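5 Working rules for recording in washrooms and other small rooms

Applies to: Adov hand-held gripper pair, with head camera and gripper cameras
Revision 3, issued 2019-07-18

This section sets out how a room is to be prepared, how the operator is to stand and move, and what has to be checked before a recording is accepted. It assumes that the grippers have been assembled and charged (section 3) and that the cameras have been calibrated (section 4). Sites with their own safety rules follow whichever rule is stricter.

5.1 Before entering the room

1. Obtain written permission from the site contact. Permission must name the room and the tasks to be recorded.

2. Close the room to other users for the whole session and put the sign on the outside of the door. A session includes set-up and clearing away.

3. Confirm that the floor is dry. If it has been mopped, wait until it has dried completely. Do not speed this up with a heater.

4. Cover or take down anything that carries a name, a telephone number or an address. Mirrors that would show a person's face are covered with matt sheet.

5. Enter the room code and the task list in Suseck. Recording is blocked until both fields are filled in.

CAUTION: The gripper housing is not sealed. Do not rinse it, do not put a finger jaw into standing water and do not spray cleaning fluid on it. If liquid enters the housing, switch off at once, disconnect the cable and return the unit for inspection.

5.2 Operator position and cable

1. Put on closed, flat shoes with a rubber sole. Remove rings, bracelets and anything that hangs from the neck.

2. Take one gripper in each hand. Left and right units are not interchangeable: the pose software identifies each by its markers.

3. Run each cable down the outer side of the body. It must not pass between the feet.

4. Stand facing the work area with both feet flat on the floor.

5. Hold both grippers out in front, jaws pointing down, and keep still until the tone sounds. This is the start pose.
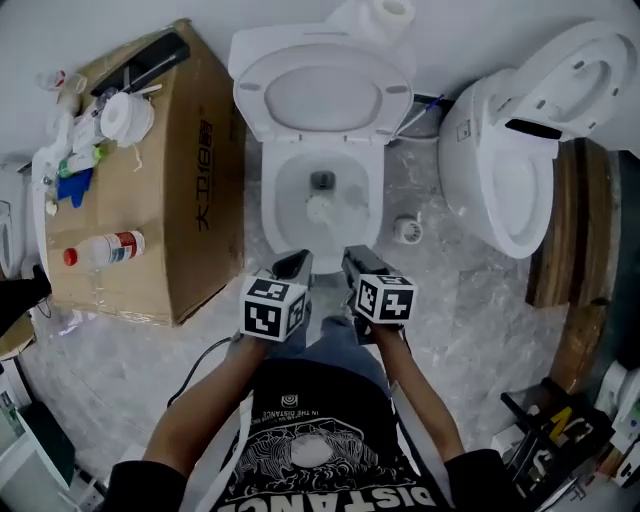
The start pose gives the software its reference for both hands, and every later position is worked out from it. An error here is carried through the whole recording and cannot be corrected afterwards. Both marker cubes must therefore be in the view of the head camera at the same moment, one on each gripper, with no sleeve or cable lying across the printed squares. Dark, close-fitting sleeves are acceptable. The fixture to be worked on should be straight ahead, as with the toilet whose seat and lid stand upright against the wall, so that the operator need not turn after the tone. Where a second fixture stands to the right, it gets its own recording with its own start pose.

NOTE: If the tone does not sound, look at the status line. Code 161 means that one cube has not been found. Lower the elbows slightly and try again. Code 747 means that the two camera clocks disagree, and the unit must be restarted.

5.3 Preparing the work area

1. Decide which items belong to the task. Place them within reach of the start position.

2. Leave a gap of at least 100 mm between a task item and anything fragile.

3. Check that every container on a raised surface is closed. Bottles that are lying down need a tight cap.

4. Items used as a work surface must not shift when pressed with the flat of the hand. Cardboard boxes may be used for light items only.

5. Lids and seats are set fully open or fully closed before the start. A lid left partway may drop during the recording.

6. Lean boards and panels only where they cannot slide, and never behind the operator.

7. Switch on the main light. Do not use a torch or a moving lamp, as changing shadows reduce the number of usable marker detections.

8. Photograph the layout from the doorway and save the picture under the room code. The same layout is used until the task list is finished.

NOTE: Background items which are not part of the task may stay where they are, provided they meet steps 3 to 6. Do not tidy between recordings. A change in the background halfway through a set has to be logged as a new layout.

5.4 Checking the gripper cameras

Each gripper has its own camera, and its view is checked separately from that of the head camera. Carry out the check once per layout and again after any knock.

1. Open the live view in Suseck and select the left gripper.

2. Open and close the jaws fully. The finger must be visible over its whole travel.

3. Point the gripper at the work area from the start position. Confirm that the fixture is visible above the housing and is not hidden by the finger.

4. Look for smears, water drops and dust. Clean the lens with the dry cloth supplied. Paper towels scratch the coating.

5. Repeat for the right gripper.

6. Press Save Check. The two views are stored with the layout picture.
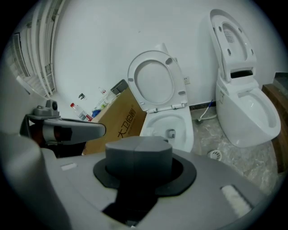 Figure 5-2. Gripper camera view with two toilets and the floor drain cover beyond the housing.

The strong bending of straight lines near the edge of the view is normal for this lens and is removed in processing. Do not try to correct it by tilting the camera. Judge the view by its central part. If the housing covers more of the view than in the stored check, the camera mount has moved and section 4 must be repeated.

Windows and open doorways can appear at the edge of a gripper view even when they are outside the view of the head camera. Check both live views for passers-by before starting, and keep checking while moving between positions.

5.5 During the recording

1. Say the task name aloud, wait for the tone, then begin.

2. Move at an even pace. Fast wrist turns blur the markers.

3. Keep the elbows away from the walls. In a narrow room, step back before turning.

4. Do not step on a drain cover or on a hose lying along the wall.

5. When closing a lid or seat, keep the jaw in contact until the part has come to rest. Do not let it fall.

6. Do not lift ceramic parts, cistern covers or any fixture that is not fixed down. The jaws are not rated for such loads.

7. Do not touch wall sockets, plugs or supply cables with the grippers. Electrically operated toilets are to be isolated by the site contact before any task which involves the bowl or the seat.

8. If an item is dropped, finish the movement, return to the start pose and mark the recording as interrupted. Interrupted recordings are kept. They are not to be deleted by the operator.

WARNING: Stop immediately if another person enters the room. Lower both grippers to the side, jaws shut, and end the recording from the foot switch or by voice. Material showing a person who has not given consent is handled under 5.7.

Operators change over when nearly half of the task list has been recorded, or earlier on request. The person taking over carries out 5.2 from step 1 and does not rely on the previous start pose.

5.6 Cleaning between rooms

1. Switch off and disconnect the cable.

2. Wipe the finger jaws and the grip with a cloth dampened with the approved cleaner. Keep the cloth away from the marker cubes.

3. Wipe the cubes with a dry cloth only. A scratched or lifted marker must be replaced before further use.

4. Put used cloths and gloves in the closed bag. Grippers that have touched the inside of a bowl are cleaned twice and may not be used in a kitchen until the jaw covers have been changed.

5. Enter the cleaning in the equipment log.

Jaw covers and marker sets are ordered from Stornuseck. Covers from other suppliers have not been tested and must not be fitted.

5.7 Records and faults

Upload all recordings to the Magaña store on the day they are made. The upload must contain the layout picture, both gripper checks and the signed permission. A set that lacks any of these is held back and will be rejected if the missing part has not been supplied by the end of the following working day.

Where a recording shows a person without consent, mark it RESTRICTED before upload. Do not view it again or copy it to another device.

Injuries, falls and damage to site property are reported on the day to Ulla Ruotsalainen, who also approves any departure from this section. Approval is given in writing and covers one room. The next review of these rules takes place in August; comments should quote the paragraph and step number.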